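3.2 Where people sit when nobody assigns them a seat

I should say up front that I came to this question sideways. My earlier work was on library noise, and I only started caring about shared tables when Xóchitl Olvera, who ran the front desk at Laryea for years, told me her regulars would wait for one particular table even with half the building free. I didn't believe her! So we went and looked, first at Laryea and then at three other buildings with open ground floors and big communal tables (Reltlow, Lirkomen and the Ruvance annex).

The basic setup is described in Section 2, so I'll just repeat the bits you need. We logged 3,101 sittings. A sitting starts when a person puts something down on a table and ends when they take the last of it away, which means a person who leaves a jacket and goes to lunch is still sitting, as far as our log is concerned. Some of my colleagues hate this definition. I've grown fond of it, and Section 5 has the numbers done the other way for anyone who wants them.

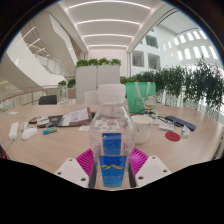 Macario Galindo

Macario wrote the first draft of the coding sheet and I've leaned on it all through this section, so his name goes on this part along with mine. His idea was to sort sittings by what a person puts down first. Drinks turned out to be the big one. Of all the sittings in the log, 406 began with a drink and nothing else for at least a minute, and those people stayed put longer than the ones who opened a laptop right away. We had guessed the opposite (a drink feels so temporary, doesn't it?), and I spent a good part of June checking that we hadn't flipped a column somewhere. We hadn't.

The second thing we looked at was distance to the nearest outlet. I'll admit I expected this to explain nearly everything, and in the morning it explains quite a lot. People who arrive before 10 a.m. pick the seat closest to power whether or not they plug anything in. After lunch the pattern falls apart. Afternoon sitters seem to care more about which way they face, and they like having a wall or a railing behind them. Uriel Gallegos ran the same comparison separately for each building and got the afternoon result in all of them except Lirkomen, where the only wall seats are next to a very loud door. 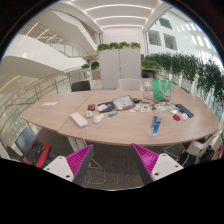

I also want to mention cords, because they came up in the interviews over and over and there was no box for them on the sheet. People told us they felt rude stretching a charger across somebody else's spot. A few said they'd let a laptop die before asking a stranger to lift an elbow. Hòa Đoàn, who did most of the interviews, started writing "cord trouble" in the margin, and by the end we had enough of those notes to treat them as a category of their own. They don't map neatly onto distance. You can be right beside the outlet and still be on the wrong side of another person's coffee.

We tried to measure how much table each sitter claimed, too. This was harder than it sounds. Things spread out over time, then get pulled back in when a second person shows up, so we took the widest spread in each sitting and left it at that. At Reltlow the typical spread was 700 millimeters, a bit more than an open notebook and a drink would need. Figure 8 shows a tabletop with a bottle and a mug set down on it. Personal items like these were coded as "light markers," and light markers held a seat about as well as a bag did, at least while the room was quiet.

Once the room filled up, bags won easily. Aurelia Dobre has a nice argument that this comes down to what a newcomer is willing to move, and she may well be right, but our log only records the things and not the looks people give each other over them. I'd love to see it done with better notes than ours.

Figure 8. Light markers on a shared table.
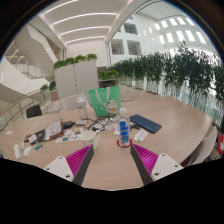
3.3 Leaving and coming back

Returns are messier than arrivals. Plenty of people came back to a different chair at the same table, and our sheet treated that as one sitting if their things had stayed where they were. If they had carried everything off with them, we started a new line.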